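Ticket 693 - Labels print shifted after Stetow update
3 min read

Status: Resolved
Site: Tralbridge stockroom
Opened: 7 September 2025

Problem reported

After the Stetow inventory client updated itself overnight, shelf and tray labels come out shifted to the left. The first character of the item code is missing on every label. The barcode prints but the hand scanner rejects it. Packing slips from the same computer go to a different printer and are fine.

Step 1. Restart and reseat

Turned the label printer off, took the roll out, put it back and closed the guides against it. Ran the printer's own test from the button on the front. Test label was centered. Printed one from Stetow and it was still shifted, so the roll and the print head are not the cause.

Step 2. Check the template

Opened Templates > Storage > Tray, small. The update had set the left margin to 0. Our old value was 6. Changed it back, saved, printed again. First character is back, barcode still will not scan.

The tray template is meant for the flat front of the rim, so the label has to stay narrow. Making it wider to give the barcode more room is not an option for us.

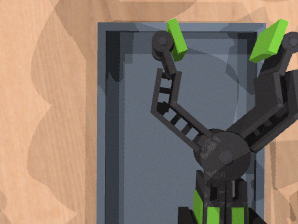 Step 3. Check the barcode type

The update also switched the barcode field from "Fixed" to "Auto". On Auto, the client squeezes the bars to fit whatever space is left after the text. Set it to Fixed and shortened the description line to 26 characters. Scanned on the first try.

Step 4. Push to the other computers

Exported the template and loaded it on the Skistby desk. Same result there. The Sibiya desk would not take the file until its client was updated to the same version - the error only says "template not readable", so check the version first if you see that.

Still open

Labels printed between the update and the fix need to be pulled and reprinted. The batch was 1,000 labels, most of them not stuck on anything yet. Throw out the loose ones.

Automatic updates are now off on all three desks. Next planned update is in December, after stock count. Export the templates before running it.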